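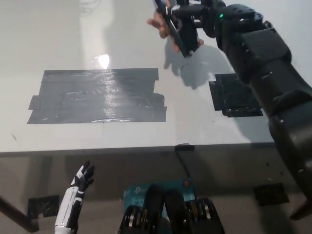

How long should a tape patch be left alone before the table goes back to work?

Overnight, with nothing on it heavier than a newspaper.

Print this section | E-mail this section

4. Patching a tabletop with duct tape

The Fandulmont table has a hard-wearing top, but people are harder. If the surface gets gouged, order a replacement panel (part 530) from Busetti. If you need the table before the panel arrives, tape will do. It won't be pretty, and gray on white hides nothing.

1. Clear the table. All of it, including the mug you think is out of the way.

2. Wipe the damaged area with a damp cloth and let it dry. Tape sticks very well to crumbs and then to nothing else.

3. Cut your strips with scissors. Tearing by hand looks capable and leaves ragged ends that catch on sleeves.

4. Lay the first strip along the side of the damage nearest you. Press from the middle outward.

5. Overlap each new strip by a third of its width. Keep going until you are 100 mm past the damage on every side.

6. Rub the whole patch down with a dry cloth wrapped around a ruler.

Note: Small wrinkles are normal. A wrinkle you can get a fingernail under will be a loose flap by December, so lift that strip and lay a fresh one.

Note: If a strip ends up longer than its neighbors, trim the tab or live with it. Ildikó Kocsis, who wrote the first edition of this guide, lived with hers for about 500 lunches.

CAUTION: Do not put hot pans on the patch. The glue softens and the pan comes away wearing your repair.

CAUTION: Do not cut tape on the table. That is how most people end up reading section 4.

4.1 Taking the patch off

Warm the tape with a hair dryer on low and peel it back slowly, flat against the surface. Rub off leftover glue with cooking oil, then dish soap. Mukano and Lobo tops have a softer coating — test the oil on the underside first.

For scratches too shallow to bother with, see section 5.

Print this section | E-mail this section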